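Skitton

A word list of kitchen and household terms as spoken in Narklow, collected by Beathag Dalgleish from anyone who stood still long enough. Version 2.
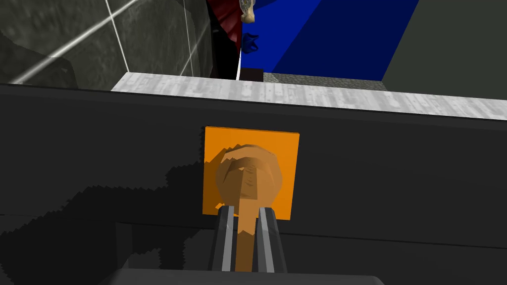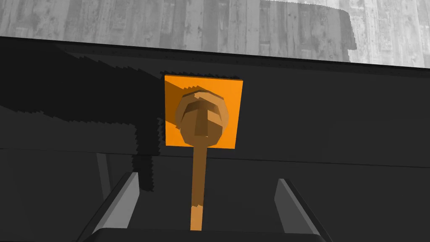

Contents: 600 entries, one per line, tab separated. Columns are headword, meaning, village, rude (y/n). The last column gets the most use.

Spelling follows the speaker. Where two speakers disagreed, both spellings are in, and so is the argument, under notes.txt.

Known problems: 230 entries have no village. Six are probably Dogbe words that wandered over the hill, and Dogbe would like them back. Plurals are a mess.

Built with Narnitico, which dislikes apostrophes. Check yours after export.

Free to reuse with credit. Corrections by email, please, and one word per message.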